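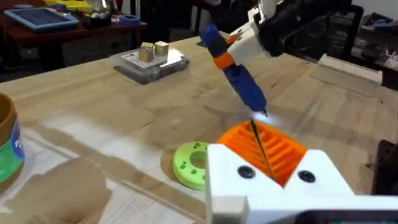 Been running the Grulto on my bench since April and people keep asking, so, quick review. Typing this between other jobs. Sorry in advance.

What it is: a little USB debug probe for microcontrollers. SWD and JTAG on one side, a plain serial port on the other. Shows up as 2 devices when you plug it in. No driver on Linux, none on the Mac. Windows wanted a reboot before it would see the serial half, then fine ever since.

Why I bought it: my old probe died halfway through a board bringup. No drama, just stopped enumerating. Tried another cable, tried another hub, tried the laptop I keep for this sort of thing. Dead. Needed something by Saturday and Cestov had the Grulto in stock. Came in a padded envelope with a ribbon cable, a bag of jumper leads and a card with a web address on it. No printed manual. Fine by me.

Setup

Easy, mostly. OpenOCD needs a config file that isn't in the package my distro ships, so you grab it off their page and drop it in the scripts folder. After that I had a halted Cortex-M0 and a working breakpoint before my coffee was done. GDB attached first time. Semihosting works, slow like it always is.

The pinout is only printed on the bottom of the case. So you flip it over, read it, flip it back, forget, flip it again. I put masking tape on top and wrote the pins on that. Should have come that way.

Also the ribbon connector isn't keyed. It will go in backwards. Mine went in backwards. Nothing died, there must be some protection on the target voltage pin, but I wouldn't count on that.

Speed

Depends what you compare it to. Flashing a 200 KB image is quick enough that I don't look away from the screen. The old probe, same image, I'd go check mail. Verify takes longer than the write, which seems wrong, and Aurelia Lanz pointed out on the Wotport list that the stock config verifies by reading everything back instead of running a checksum on the target. Change one line and it's much better. Her post has the line. Go find it, I'm not going to paste it wrong from memory.

Clock speed: the default is conservative. I bumped it up and it was happy on short leads. On the long jumpers that come in the bag it starts dropping the connection, random errors, "target not halted" and so on. Lost an evening to that thinking my own startup code was broken. It was the leads. Make short ones.

The serial side

Good. Better than I expected at the price. Hardware flow control pins are brought out, which most cheap probes skip. Ran it overnight logging from a sensor board at a fairly silly baud rate and diffed the log against what the board had on its SD card. 483 lines, all matched. Not a stress test, I know. Enough for me.

One odd thing, if the debugger resets the target while the terminal is open you sometimes get a burst of junk characters. Harmless but it upset a script of mine that was parsing the output. I now throw away everything up to the first newline. Problem gone.

Firmware updates

Two so far. First one fixed a hang when you unplug the target mid session. Second one added a few newer chips and, no idea why, changed what the status LED does. It used to blink on traffic. Now it's solid on when connected and off when not. I miss the blink, you could tell at a glance whether a flash had stalled. There's a thread on this and the answer was "we'll look at an option." Still waiting.

Updating itself is painless, hold the button, plug it in, copy a file across. Works from any machine. Wish every vendor did it this way.

Versus the Eklund

Everybody asks. I've borrowed an Eklund for long stretches so this is reasonably fair. The Eklund has trace, a metal case, better docs, and a desktop app that's pretty nice if you like desktop apps. It also costs a lot more and the license terms on the cheaper version bug me. If you do this for a living and need trace, get the Eklund and stop reading. If you're poking at small ARM parts on evenings and weekends you won't miss any of it. I didnt.

RISC-V support: listed, tested on one board only. Halting and stepping worked. Hardware breakpoints worked. Flash breakpoints did not, and the error message was useless. Might be the fork of OpenOCD I was on. Haven't gone back to it.

AVR: no. Don't buy it for AVR. The product page is a bit vague and I've seen two people get burned. If all your boards are old 8 bit stuff you want a different programmer altogther.

Stuff I'd change

Key the connector. Pinout on top. Give me back the blinking LED. A USB-C socket that's actually held down by something, mine has a little wiggle already and I'm not rough with it. Put the config files upstream so a fresh install just works.

Stuff I wouldn't touch: the size, the serial port, the update method, the price.

Would I buy it again? Yeah. Already ordered another for the desk at work, so I can stop carrying this one back and forth in a coat pocket. If the USB socket lets go I'll come back and edit this.

Oh, and the voltage switch. It's tiny and recessed, comes set to 3.3. Use a toothpick. Check it BEFORE you power a 1.8 volt board from it. I remembered with the plug in my hand.

Related
Making short SWD leads that don't fall off
OpenOCD config files: where they go and why yours isn't found
Cheap logic analyzers, second look
Reading a HardFault without crying
Wotport list highlights, April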